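Workshop notebook, Nullitz bench
Dec 29, 2019

Quiet stretch between the holidays, so I finally had room to think about the wooden numbers, which have been on my list since early December and kept getting pushed down by things with louder deadlines. I'm writing this up at more length than it probably deserves, mostly so that whoever sets up the counting table after me doesn't have to go digging through old messages to find out what we settled on and what we're still arguing over.

The set I worked from is the plain one, order 3766 from Prelik, light wood with the darker edges left as they came. I had been leaning toward painting them, and I even had the little pots lined up on the shelf (a cheerful yellow, a blue that looked much nicer on the lid than it did on the scrap piece). After an afternoon with them unpainted I've come around to leaving them alone. The dark edge does a lovely job of outlining each digit against a white table, and the faces have a warmth that I'd be sorry to cover up. The paint can go to the sign project.

What I wanted to look at today was the laying out. Everybody starts the same way, tipping the bag out and pushing the pieces around until the low numbers turn up, and I think that first hunt is the best part of the whole activity. I'd like us to stop sorting the sets before we hand them over. Let people find the 0 themselves! It's a small pleasure and we've been taking it away from them for the sake of a neat tray.

The row comes next, and the row always climbs. I don't mean in value, I mean across the table: it starts level enough at the 0 and then drifts upward as it goes along. Mine does it too. I spent a while wondering whether to give people a strip of tape to line up against, or one of the slotted boards that Ó Briain sent over with the letter sets, and decided to try it without either for now. The slotted board has a groove 35 mm wide, and the numbers don't sit happily in it anyway.

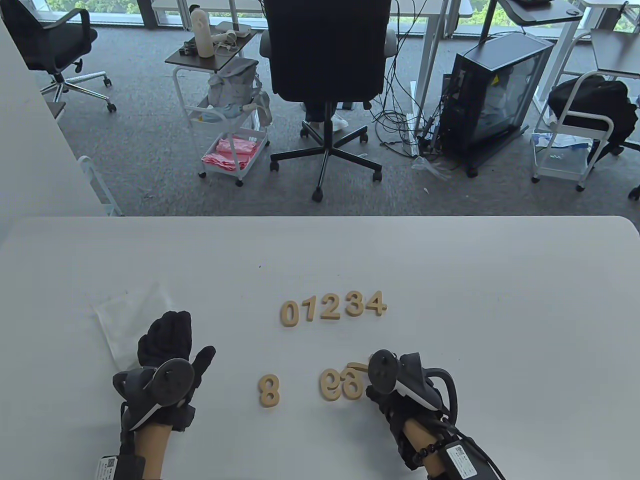 0 to 4 in line, with the 8, 6 and 9 still waiting below.

The 6 and the 9 are the old trouble, of course. Cut from the same sort of outline, they can swap places with half a turn, and without a mark of some kind you simply have to decide which one is which and trust yourself. I've gone back and forth on this all week. A small dot at the foot of each would settle it, and so would an underline burned into the face, but I do enjoy the moment when a person turns one around in their fingers and sees that it could be the other. For the younger groups I'd mark them. For everyone else I'd leave them plain and see what happens.

The 1 deserves a note of its own. It's so much narrower than its neighbors that the spacing goes odd on either side of it, and people tend to set the gaps by the middles of the digits and then wonder why it looks wrong. Spacing by the edges looks better to my eye. If we ever have a set cut for us, I'd ask for a 1 with a foot on it, which would take care of the gap and make it easier to pick up too.

On finish: I went over 2 spare pieces with 80 grit, which was far too coarse, and left scratches I then had to chase out with finer paper. Lesson learned, go straight to the fine stuff and only touch the corners. The inside curves are fiddly. A bit of paper wrapped around a pencil did the job nicely.

Storage is still the clear bags, and I'm not fond of them. They crumple, they end up on the table in the middle of everything, and the corners of the 4 poke at the plastic. The Adeck tins would be a good fit if we can spare any from the button sorting. Otherwise a drawstring pouch, which I'd happily sew myself if someone can find me the leftover canvas.

Still to do: ask Prelik if they sell single digits, find a home for the paint, try the row once more with the tape down and write here whether I liked it.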